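**Subject:** Re: [bench-arms] Mekelum fingers vs. stock on small cubes
**List:** bench-arms
**Sent:** July, 4:10 p.m.

On the earlier thread, a list member wrote:

> We have the Plernetti arm with the stock parallel jaws and are thinking of moving to the Mekelum curved fingers. Our parts are small blocks, packed fairly close on a flat table. Has anyone run both on the same arm? I'm mostly interested in whether the wider fingers get in the way of the wrist camera, and whether you had to change anything in the controller. We are on Memport and would like to stay there.
>
> Also, did you have to redo the hand-eye calibration after the swap, or does the old one carry over?

We ran both on the same arm over two weeks. Short answers first, then the details.

Yes, the fingers get in the way of the camera. No, we did not leave Memport. Yes, redo the calibration.

The task was to pick a painted wooden cube and set it inside a black square marked on a white table. We did 1,665 attempts in all, split close to evenly between the two sets of fingers. Start positions came from the same list for both, so the comparison is fair on that point. Lighting was not controlled as well as I would like. The room has windows on one side and the afternoon runs are brighter.

Stock jaws: good when the wrist angle was right and bad when it wasn't. If the jaws came down more than roughly 9 degrees off from the cube faces, they tended to push the cube into a turn before closing. Most of the misses were of that kind.

Mekelum fingers: more forgiving on angle, because the curved inner face pulls the cube toward the middle as it closes. The cost is width. With a neighbor cube close by, the outside of a finger will bump it on the way down. We logged 21 of those bumps, against 4 with the stock jaws. If your parts really are packed close, this is the number I would look at first.

On the camera: we use the small Cabrera unit on the wrist. With the stock jaws it sees nearly the whole work area. With the Mekelum fingers on, the fingers and palm take up a large part of the picture, and anything beside or under a fingertip is partly hidden. Our detector handled half-hidden cubes poorly until we added more examples of them to the training set. Motion blur made it worse. We shortened the exposure and turned up the gain, and that helped some. The view from the wrist with the Mekelum set looks like this:

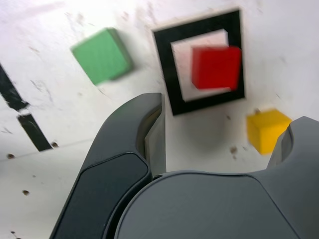
*Wrist view, Mekelum fingers. Red cube in the square, yellow partly behind the right finger.*

If you can mount the camera a bit higher and tip it forward, do that before you start collecting anything. We moved ours partway through and had to throw out the earlier detector data.

On the controller: in Memport we changed the tool length, the payload and the closing speed. The default closing speed was too quick for the curved fingers and light cubes sometimes hopped. I have not tried the force limit setting, so I can't say if it would do the same job.

On calibration: the old one did not carry over for us. Swapping the fingers means taking the camera bracket off on this arm, and it never goes back in exactly the same place. If your bracket is separate from the finger mount you may only need to set the new tool point.

I can send the Memport config file and the list of start positions to anyone who wants them. Reply off list.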